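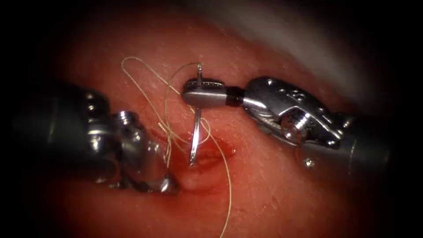

Minutes, Cluvcombe Residents' Association
25 August 2025, Katby Room

1. July minutes
Approved with one fix. The water main on Castillo Street was "reported repaired," which is the contractor's word. Two members say the pavement there is still sinking.

2. Parking proposal from Flasel
Flasel wants to put paid parking on Castillo Street and claims it would free up 31 spaces a day. The chair asked how that was worked out. The proposal doesn't say. It also quotes a survey of residents, but no one in the room remembered getting one.
Members doubted that shoppers would pay when the Katby lot is free and a short walk away. One member was in favor and said the street is full by mid-morning as it is. Fair point, but it doesn't tell us whose cars they are.
Agreed: no support until we see the survey questions and the counts. Secretary to write.

3. Bus shelter
The city says work will start within 90 days. It said the same last year. Noted.

4. Money
Balance is $1,382. A request to spend part of it on new street banners was put off. The last set faded in one summer and the supplier has not answered our letter.

5. Newsletter
Goes out after the Flasel reply, if there is one. Limit of 10 ads. The lawn care ad stays out until the "guaranteed" line is dropped.

6. Any other business
Complaint about leaf blowers before 8 a.m. The ordinance already covers it. Whether anyone enforces it is another matter. Secretary to ask the city.

Next meeting to be set once the room is confirmed.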